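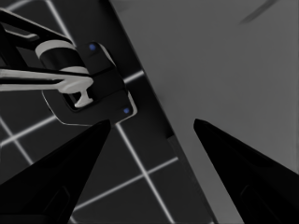 Die ruhige Hand

Als Nerys Gethin an jenem Septembermorgen die Tür zum Übungsraum in Flemomthorpe aufschloss, hatte sie zwei Thermoskannen dabei, eine Tüte Rosinenbrötchen und den festen Vorsatz, sich von einem Computer nicht einschüchtern zu lassen. Vierzig Jahre hatte sie Uhren repariert, große und kleine, und einmal sogar die vom Rathaus, von der sie heute noch gern und ausführlich erzählte. Und nun sollte sie einem Paar Roboterarme beibringen, wie man ein Zahnrad auf seinen Platz setzt, und zwar einem Paar, das es nur auf dem Bildschirm gab.

»Das ist doch wie Klavierunterricht für ein gemaltes Kind«, sagte sie, während sie den Mantel über die Heizung legte.

Jae-in Wang lachte und schob ihr den Stuhl zurecht. Er arbeitete seit dem Frühjahr bei Stendia und hatte die Geduld eines Menschen, der mit vier jüngeren Schwestern aufgewachsen ist. Er legte ihr die beiden Griffe in die Hände, zeigte ihr, wie man die Finger schließt und wieder öffnet, und startete dann das Programm, das Mugo hieß, obwohl niemand im Haus mehr wusste, warum.
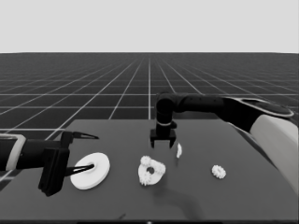 »Sie müssen gar nichts erklären«, sagte er. »Sie machen es einfach vor, so wie Sie es einem Lehrling vormachen würden. Mugo merkt sich jede Bewegung, und später lernt er daraus.«

»Auch die falschen?«

»Die auch. Die sortieren wir hinterher.«

Das gefiel Nerys nicht besonders. Ihre falschen Bewegungen hatte sie immer lieber für sich behalten. Sie beugte sich vor, hielt den Atem an, wie sie es früher über einer offenen Taschenuhr getan hatte, und drehte ganz sachte das linke Handgelenk. Auf dem Bildschirm drehte sich der linke Greifer mit. Sie erschrak so sehr, dass sie beide Griffe losließ und erst einmal ein Rosinenbrötchen essen musste.

Beim zweiten Versuch ging es besser, beim dritten stieß sie gegen die Tischplatte, und beim vierten begann sie, leise vor sich hin zu reden, ohne es zu merken. »So, mein Guter, nicht so hastig. Erst schauen, dann greifen. Und wenn du es hast, dann drück nicht, das arme Ding hat dir nichts getan.« Jae-in, der eigentlich Protokoll führen sollte, hatte den Stift längst hingelegt und hörte zu. In der Liste standen 204 Durchgänge von anderen Leuten, manche sehr schnell und sauber, aber geredet hatte dabei, soweit er wusste, noch keiner.

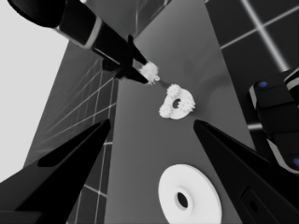
»Jetzt kommt die Stelle, an der mein Vater immer gesagt hat, man soll an etwas Schönes denken«, murmelte Nerys und brachte das kleine Rad noch ein wenig näher heran.

»Und woran haben Sie gedacht?«

»An Mittagessen, meistens.« Sie senkte die Hand, hielt inne, hob sie wieder um eine Winzigkeit. Zahn und Lücke, das war auf dem Bildschirm dasselbe wie auf der Werkbank – man durfte es nicht zwingen, man musste ein bisschen hin und her wiegen, bis die Räder sich einig waren. Sie wiegte. Jae-in merkte, dass er mit dem Kopf mitging. Dann öffnete sie die Finger, zog sie langsam zurück, und das Rad blieb, wo es war.

Eine Weile sagten sie beide nichts. Draußen fuhr der Bus nach Driltent vorbei, und die Fensterscheibe summte.

»Dieses Wiegen«, sagte Jae-in schließlich. »Könnten Sie das noch einmal machen?«

»Wie oft brauchst du es denn?«

Er sah auf seine Liste und wurde ein wenig rot. »73 Mal wäre schön.«

Nerys schraubte die zweite Thermoskanne auf, goss ihm und sich ein und nahm die Griffe wieder in die Hände. »Dann stell alles zurück auf Anfang«, sagte sie, »und iss endlich ein Brötchen.«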